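Home > Paint & Finishes > Interior Wall Paint > Whites > Ultwood Flat White, Gallon

Ultwood Flat White Interior Paint, 1 Gallon
By Bilyk. Item ships in 2 business days. Limit 8 cans per order, unless you call us and explain yourself.

There are a great many whites. We used to stock most of them, and we watched grown adults stand at the rack holding two chips up to the light and slowly losing their grip on the word. So now we carry Ultwood, which is white. It leans a little warm next to a sheet of printer paper and a little cool next to a bathtub. If that troubles you, a sample pot is listed under Related Items.

What you get
One gallon of water-based acrylic, flat finish, low odor. Covers walls and ceilings. Will also cover a dog, so shut the door. Touch dry in 2 hours, second coat after 7. It does need the second coat. The can says "one-coat coverage" in large type and "over similar colors" in type you will want your glasses for.

Flat finish hides patched drywall better than eggshell does. It also remembers every hand that ever touched it, so think twice about hallways, stairwells and anywhere a child eats toast.

Before you open the can
Stir it for longer than you think. Shaking is for the machine at the counter. Wash greasy walls first and let them dry, fill the nail holes, sand the filler, then find the nail hole you missed. New drywall wants primer. So do water stains, which will otherwise come back through the paint like a relative.

Rollers
A 3/8" nap is right for smooth walls. Ivone Camargo at our paint counter will sell you the cheap roller covers if you insist, and she will also sell you the tweezers.
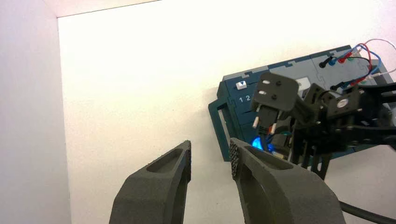 Customer Reviews

"Bought it for the ceiling. Ceiling is white. Then the walls looked yellow, so I bought more." Tetsuya Tsuchiya

"Fine paint. Lid is a menace, bring a real opener and leave the good screwdriver alone." Asuka Kamata

Related Items
Ultwood Sample Pot
Fovement Angled Sash Brush, 2"
Illirberg Stain-Blocking Primer, 1 Gallon
Canvas Drop Cloth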